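Section 6. Teaching a Switch Task by Remote Control

Applies to the Vasylenko arm with Jasix hand, software as shipped June 2018. Written by Margit Balogh, Grurkville workshop. Corrections to Sugeng Subramaniam.

6.1 Before you believe the brochure

The sales sheet says an operator can teach a new task "in minutes." You can record one demonstration in minutes. Getting a set of demonstrations that the arm can learn anything from took our two operators most of a week. Plan for that.

Remote control is the only method covered in this section. Guiding the arm by hand is in Section 5. It works well enough for pushing a cart or opening a drawer, but on a panel your own shoulder ends up in front of the head camera and the recording is worthless.

6.2 What you need

- A training cabinet. Never teach on a panel that runs live plant equipment.
- The operator station, with both gloves calibrated the same day.
- A second person at the cabinet, with the stop pendant in hand.
- Disk space for at least 40 recordings. The guide from Wunlow says 35 will do. We have not seen it.

CAUTION: A training cabinet still has power inside. Keep the doors latched whenever the arm is enabled. The emergency stop on the cabinet door does not stop the arm. Only the pendant does.

6.3 Setting up

1. Park the base in front of the cabinet and lock it. Do not trust the "base locked" message on the screen. Push on the base and see.

2. Set the arm speed limit to 440 in the motion menu. The manual gives no unit for this number and neither could the supplier when Hanna Fedoruk asked. It is slow enough to follow by eye.

3. Check the clear cover on the hand. It must not be bunched at the knuckles.

4. Put every switch in its starting position and write the positions down. If the starting positions drift between recordings, the arm learns the drift.

5. Open a new session and name it after the switch, not after the operator.

6.4 Recording a turn

1. Bring the hand in from the side. Coming straight at the door hides the switch from the head camera at the moment you need it most.

2. Stop short of the handle and wait for the video to catch up. The delay is listed as too small to notice. You will notice it.

3. Set one finger just below the switch and bring another digit over the top, near the handle. Check your view against the picture before you go on. The handle should still be in sight, and you should know which buttons your finger is passing in front of.

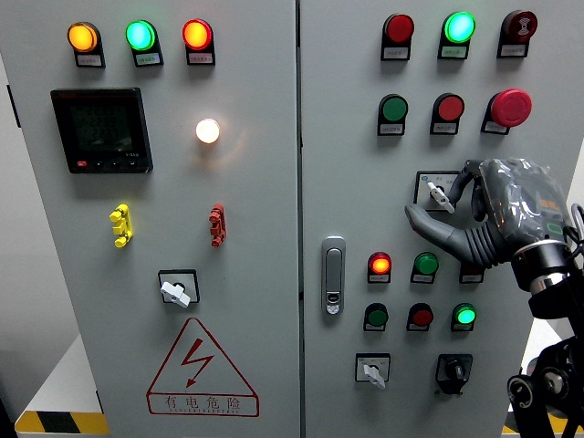
4. Close the grip gently and turn from the wrist. If you turn from the elbow the hand slides across the door and presses things.

5. Let go, back out the way you came in, and only then end the recording. The back-out is part of the task.

6. Mark the recording Good or Bad right away. There is a Maybe option. Leave it alone.

NOTE: A lit lamp is poor proof of a good turn. Have the second person read the handle position aloud.

6.5 Which recordings to keep

Throw out any recording where the finger brushed a button, even if nothing happened. Throw out any where you paused to think. The software claims to trim pauses by itself, but Marthinus Mathebula compared trimmed and untrimmed files and found pauses left in both.

Keep the slightly clumsy ones. A grip that lands a little off and gets corrected is worth having.

6.6 First playback

1. Turn the cabinet supply off and lock it out.

2. Stand clear, pendant in hand, and run the task once at half speed.

3. If the arm hesitates in front of the door, stop it. Do not wait to see what it decides.

4. Repeat with the base moved a hand's width to either side. The success score on the screen is worked out from the base position you taught, so it says very little about this test.

5. Log the result on the sheet in Section 9. Do not restore the supply until the arm is parked.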